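Marble counters, would you do it again?

imelda_m
Posts: 94

We're redoing the kitchen in June and I've got my heart set on white marble with the veining.

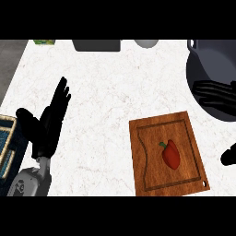 My sister says I'm nuts and should get quartz. I bake a lot, I cook with lemon and tomato pretty much every night, and I've got two kids who put glasses down anywhere they please. The quote for marble came in at $3,353 installed, and the quartz was $1,133 more than that, which surprised me! So tell me the truth, how bad is the etching?

Hjalti Ingvarsson
Had ours for years and yes, it etches. Wine, vinegar, orange juice, all of it. I stopped seeing the marks after the first winter. Get it honed and not polished, they show way less.

rsoriano
Gonna disagree with Hjalti. We had honed and I hated it. Every lime wedge left a ghost and the spot by the coffee maker went yellow. Sealer doesn't stop etching either, it only helps with stains. We ripped it out and went with quartz.

Hjalti Ingvarsson
Yellow by the coffee maker is a stain though, a poultice would have pulled that right out. Did you try one?

rsoriano
Twice. Still yellow.

audur_e
Could you split it? I did marble on the baking side and butcher block by the stove. Pie dough on cold stone is heaven (seriously, my crusts got so much better).

imelda_m
Ooh, I hadn't thought of splitting it! Auður, how did you handle the seam where the two meet? Ours would land right next to the sink.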